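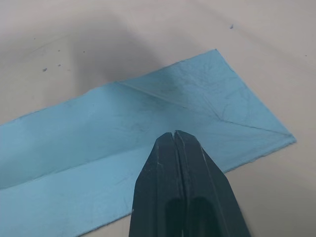

PORNITZ, Thursday, February 20, 2025 – Cordero County voters will get to decide this August whether their county commission should meet in the evening, when working people can show up and speak! The county clerk has cleared the Open Evenings measure for the August primary ballot, and the neighbors behind it could not be happier. The measure moves every regular commission meeting from 9 a.m. to 6:30 p.m., gives each speaker a full three minutes, and puts the agenda out a week ahead of time. It is short, too. You could print the whole text on a sheet of paper like that light blue one with the folds in it, pointed end and all, and still have space left for a grocery list. We wrote it that way on purpose, so that anyone standing in line at the polls can read it start to finish and know just what a yes vote does.

Open Evenings Pornitz began last spring, after the commission voted on new road fees at a morning meeting in the county building. Three people were in the public seats. One of them had taken an unpaid day off from the feed mill to be there, and he got 90 seconds at the microphone before the chair moved on. The fees may well have been needed (our members disagree about that, loudly and often), but a vote that touches every household in the county ought to happen at an hour when those households can get to it. That was the whole idea, and it caught on faster than any of us dared hope.

We talked to people outside the hardware store in Pornitz, at the high school track meets in Jetholm and all the way out in Ustum, where the road was still half gravel and a lady brought us lemonade in a pickle jar. Republicans signed. Democrats signed. Plenty of folks told us they couldn't stand either bunch and signed anyway, some of them pressing so hard they went through the page! By the time we closed the drive we had signatures from all 34 precincts, including the two little ones along the county line that are usually left off of everything.

The clerk's office checked every line and threw out 187 signatures, mostly for old addresses. We want to thank the staff there for being fair and quick with it, and for explaining each one when we asked. We still cleared the mark with room to spare. 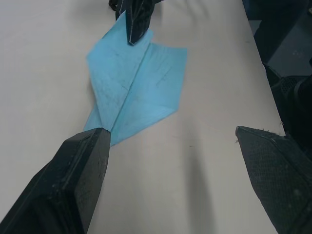

Amparo Montoya signed in Ustum and says she has been waiting years for something like this. She works mornings, she told us, and has never once seen her own commissioner in person, though she has voted for him twice and would probably do it again. "I don't want to yell at him," she said. "I want to ask him about the bridge." She would also like it known that an evening meeting should end at a decent hour, and that if the commissioners talk past ten o'clock she is going home whether they are finished or not.

We heard that last point from others as well, and it is in the measure. No new item may be taken up after 9:45 p.m. Anything left over goes to the top of the next agenda, ahead of the ribbon cuttings and the proclamations. Emergency meetings can still be called at any hour, as state law allows. Budget workshops may stay in the daytime if the commission wants them there, but the final budget vote has to be held at night with the doors open.

Some people have asked us about cost, and they are right to ask. The county building already stays open late on meeting weeks for the planning board, so the heat and lights are on. There will be some extra hours for the clerk and the deputy at the door. We asked the county for its own estimate back in the fall and were told one would be ready before the ballots are printed. We will post it on our page the day we get it, whatever it says.

Others have asked if this is a knock on the people now in office. It isn't. Two of the five commissioners have told us they plan to vote for it themselves, and a third came to our table at the Jetholm pancake breakfast and stayed for most of an hour, arguing with everybody and eating very well. We would welcome the other two at any of our events. They have been invited, and they are invited again here!

What we love most about this drive is how many people came to it who had never done anything political before. A retired bus driver learned the precinct map so well that she corrected ours. A pair of brothers from Ustum who don't agree on one single national issue shared a card table for a whole summer, and both of them got sunburned. There were high school seniors who couldn't sign yet and who read the measure out loud to people who had left their glasses in the truck. That is how self-government is supposed to feel, a little hot and a little noisy, with somebody always looking for a pen.
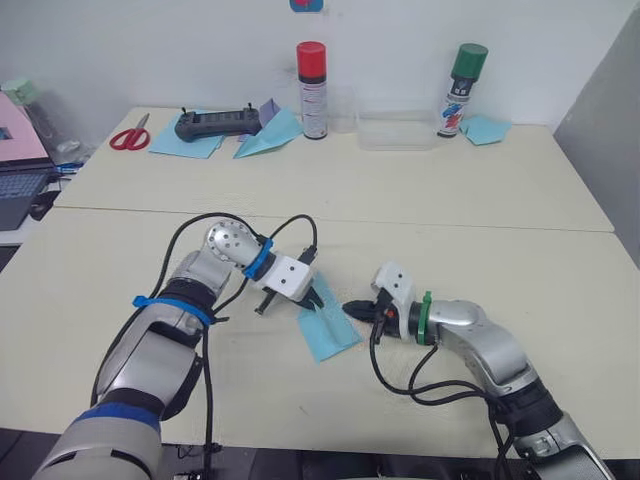 Between now and August there is a lot to do, and we would be thrilled to have more hands. Open Evenings will hold a talk in every town in the county, starting with Pornitz next month at the Grange hall and moving on to Jetholm and Ustum as the weather warms up. Each talk will have a speaker for the measure and, if we can find one, a speaker against it. We have had trouble filling that second chair. If you think the meetings should stay in the morning and you are willing to say so in front of your neighbors, please call us. You will be treated politely and there will be pie.

We are also putting together rides to the polls. More than 50 drivers have already signed up, and we could still use a few with trucks or vans that can take a wheelchair. Rides are open to every voter in the county, however they plan to vote on this measure or on anything else, and no driver will ask.

Voters who have moved since the last election should check their address with the clerk before summer. It takes a couple of minutes at the front counter, and the office can tell you your precinct and polling place while you are there. Yard signs will be ready in the spring. They are free, they are plain, and they say "Open Evenings" in letters big enough to read from the road.

Reporters who would like a copy of the full measure, or who want to talk with people who signed it, can reach Open Evenings Pornitz through the Grange hall office on weekday afternoons. We also return calls at night.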